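Ticket: round table wobbles and top has a sticky patch
Product: Udholm round table, brown wood top
Opened by: Prys Ruddock
Status: Open, reopened once

First message

Hi there! I've had my Udholm for a while now and I love it to bits, but it's started doing two annoying things and I can't tell if they're connected. First, it rocks. Lean on the side nearest the window and it dips, then it tips back when you let go. Second, there's a tacky patch on the top, a bit bigger than my hand, where everything drags. I've wiped it down plenty of times with a damp cloth and it's still there.

I did read the care leaflet (the folded one that comes in with the bolts) and it says to retighten after the first month, which I did, and then I forgot all about it until August. So that could be on me. Is there a proper order for tightening the bolts? The leaflet just says "all."

Prys

Reply from Support

Hello Prys, thanks for writing in. Please clear the table completely, turn it upside down on a blanket, and loosen all the leg bolts a half turn before tightening them again, working across from each other. Then stand it on a floor you know is level. For the patch, could you tell us what has been used on the surface, including any sprays or polishes?

Second message

Okay, so "clear the table completely" made me laugh, because this is the table where everything in the apartment ends up. I sat down to make a list for you of what lives on it, in case any of it matters for the sticky patch, and it took me the length of a cup of coffee.

There's the red cardboard box with the squash on it, which came with vegetables in it and was too good to throw out (it has hand holes!). I keep the lint roller in there. There's the big mauve vase with the dried roses, and it's heavy, so I did wonder if it had been pulling the top over to one side. The thermos jug sits over by the vase. Then the tissues, which I buy in bulk and stack up, a glass with straws or stirrers in it, some white cables, and usually a piece of fruit. Also a green spray bottle and another small bottle that never stay standing up.

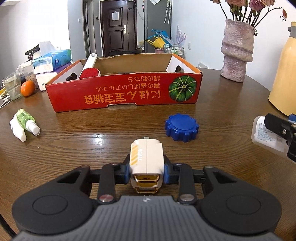 So the spray bottle is my main suspect. It's a linen spray I decant from a big refill by Flikska, and I use it on the cushions while standing right next to the table. I must have been misting the top for months without thinking about it. The refill label says to keep it off waxed and oiled wood. Is the Udholm oiled or lacquered? I looked on the leaflet and underneath the top and couldn't find it.

The other suspect is polish. Back in the spring I used a bit of Guthrie furniture cream on it, twice, and the second time I was in a hurry and I don't think I buffed it off properly. It looked great at first, very shiny. It still has quite a glare on it when the light's on.

I haven't turned it over yet. I'll do it tonight and report back.

Reply from Support

Thank you, that's very helpful. Your table has an oiled finish. Cream polish left on an oiled top can stay soft, and a perfumed spray on top of it will make it tacky. Please don't use a scraper or anything abrasive. Mix a little mild dish soap in warm water, wring the cloth out well, go with the grain, and dry it right away with a second cloth. Leave it uncovered overnight and repeat if needed.

Log from here on is mine, you asked me to keep notes

6:30 pm. Moved everything onto the bed. The vase went on the floor in the hallway, roses and all, and I've got petals from one end of the place to the other, so the lint roller got used on the rug. Works on petals, good to know.

7 pm. Table upside down on the blanket. One bolt was so loose I could turn it with my fingers. The others were fine, maybe a little over-tight if anything. Loosened them all the half turn like you said and went back across and across. The hex key from the bag is a bit short for this and I skinned a knuckle, so I switched to the long one from a Grondix set that I had in the drawer. Same size, fits perfectly, much easier on the hands.

7:30 pm. Right way up again. Rocks LESS. It doesn't dip on the window side now, but there's still a tiny click if I push down hard on the opposite edge. I dragged it into the kitchen where the floor is tile, and it clicks there too, so it isn't my floorboards.

8 pm. Soap and water, first go. The cloth came away a yellowy brown, which scared me, but I rubbed a bit of the underside edge too and the cloth stayed clean there, so I'm telling myself it's the cream and not the color of the wood. Please tell me if I'm wrong! Dried it and left it alone.

Next morning. Patch is smaller. I'd say half gone. It drags a little if I slide a mug across, but paper doesn't stick anymore. Second wash done before work.

Evening. Nearly there. There's one bit near the middle I can feel with my fingertips and can't see at all. The clean area does look duller than the rest now, kind of thirsty. Do I need to oil it? And if so, the whole top or only that part?

Reply from Support

That sounds like good progress. Color on the cloth with a clean underside does point to the polish. Please wait until the tacky spot is completely gone, then oil the whole top thinly and wipe off the excess after 30 minutes. Oiling only the dull area will leave a ring. About the click: could you check whether the felt pad is still on each leg?

Third message

Pads! I was so busy with bolts that I never looked at the feet. One pad is gone completely. I found it stuck to the rug, flat as a coin, so it's been off for ages. I've put a folded bit of card under that leg for now and the click has stopped.

Two things before we close this. Can I buy pads on their own, or do I need to get the whole hardware bag? I'd like to change all of them at once so they're the same thickness. And for the oil, does it have to be yours or is any clear furniture oil okay? I've got half a can in the closet from doing a cutting board and I'd love to use it up.

The vase is back on in the meantime (it was that or keep tripping over it in the hallway) but with a cork mat under it. The linen spray has been banished to the bathroom shelf, and I'm keeping the rest of the clutter over on one side until the oil's done.

Thanks so much for being patient with me,
Prys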